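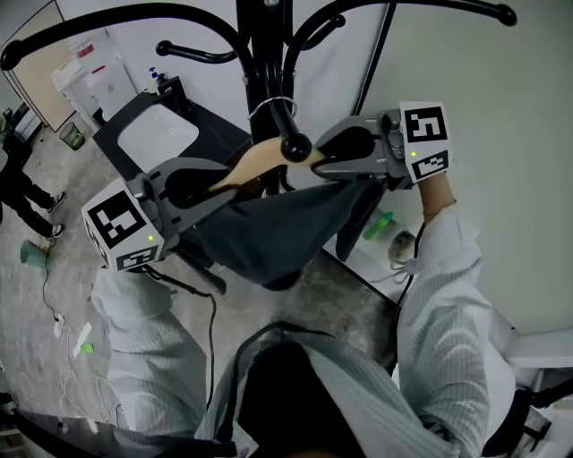
Wooden hanger on the coat rack, gripper on either side.

List: handset-market
Subject: Re: Ollinach shipment numbers
Date: February 2023

> Zervas reports 3,419 tablets shipped through the
> Bratedar channel. Does that include refurbished
> units? Our own count came out 300 lower.

It does. Zervas counts a unit when it leaves the warehouse, new or refurbished. Justix counts only new units, and only when the store activates them. The two series should not be put in one chart without a note.

The Ollinach figures follow the Justix method from May on. Before that they follow Zervas, so the drop in that month is partly a change in counting - please do not quote it as a fall in demand.

Average time from warehouse to activation was 12 days for phones and 19 for tablets. I would apply the tablet lag before comparing again. If a gap remains, send me the store codes and I will check for returns booked twice.
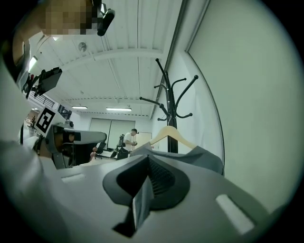

Open items

Bratedar has not confirmed whether trade-in units are in the refurbished line. Until it does, I am leaving that column blank in the shared sheet.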